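# Maple board for the shape blocks, so happy with this one

**lovelymakes** · July 20, 2025

I finally have a board for the little shape-sorter blocks and I can't stop running my hand over it!
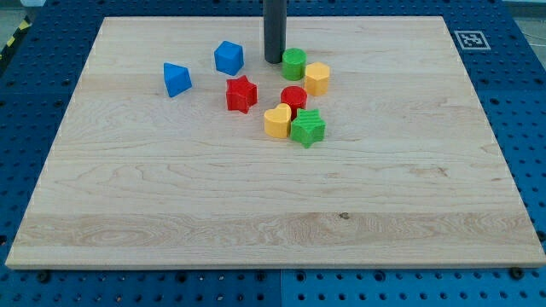 So, some background for anyone who missed my other thread. I glued up maple planks from the Kirkside offcut bin (the one by the loading door, go early) and sanded way longer than I needed to. The grain came up all wavy and creamy, and there's one small dark knot I almost cut out. I'm glad I kept it. It has become my favorite spot on the whole thing.

The blocks are printed, two in each color: blue, red, green and yellow. I love the red star most, and the triangular prism comes a close second. They're going to my niece once I settle on a finish, which brings me to my question. Oil, wax, or leave it bare? She's past the chewing stage but she does still drool on things.

---

**shiela_tagle**

Oh that grain!! I would put oil on it tonight. Maple looks a bit chalky bare and then you wipe oil across and it wakes right up. Two thin coats, rub it off well, let it sit a good long while before she gets it.

Are you sanding the blocks too or leaving the layer lines? My kids like the lines, they scratch their nails on them and it makes a zippy noise (I like it less).

---

**cindach**

Going to disagree on the oil. Pale maple is the whole charm, and most oils turn it yellow. I did a tray for my mother with oil and it was a lovely tray, but it was a different color than the one I'd fallen for. I'd go with a water-based clear coat. Stays pale, wipes clean, done.

Also please keep the knot.

---

**lovelymakes**

@shiela_tagle leaving the lines! I tried sanding a test block and it went sort of fuzzy and dull, and the color looked tired. The lines are faint enough anyway.

@cindach hmm, now I'm torn. I do love how pale it is. How did the clear coat feel to the touch? I tried one on a shelf once and it felt like a restaurant menu.

---

**cindach**

Ha, that's from putting it on thick. Thin coats, and a light sanding in between. It should still feel like wood. Mostly.

---

**drirell**

I'm for bare wood. A toy board gets dinged, and when it's bare you just sand the ding out and carry on. Ours has been bare for 8 years and it's gray in one corner and I wouldn't trade it.

Bigger question from me: are you cutting holes in it? With shapes that nice I'd expect a proper sorter.

---

**lovelymakes**

No holes, at least not on this one. I went back and forth on it. With a flat board she can line them up, stack them, make a town, whatever she feels like. With holes there's one right answer and then it goes back on the shelf. And to be fair, I don't trust myself to cut a neat star hole in maple after spending that long on the glue-up.

---

**drirell**

I'd push back a little! Mine did the sorter over and over for months, and the "one right answer" was exactly what they liked about it. The clunk when it drops through is the best part. You could always do the holes in a box lid out of something cheap and keep the board as it is.

---

**shiela_tagle**

A box lid is a great idea, and then the blocks have somewhere to live. Loose blocks in our house end up under the stove.

---

**lovelymakes**

OK the box lid has me. I have a piece of pine that would do, and if I mess up the star I'll only be out a piece of pine.

On the finish, I'm going to put oil on one end of an offcut and cindach's clear coat on the other and leave the middle bare for drirell. I'll sand everything to 100 first and then go finer from there, same as I did on the board.

---

**ni_chonaill_**

Can you put the offcut by a window for a while before you choose? Maple darkens with light all by itself, even bare, so compare them again after a couple of weeks.

---

**lovelymakes**

Ooh, good call. Windowsill it is. I'll come back to this thread with results, and with the star hole, however it turns out!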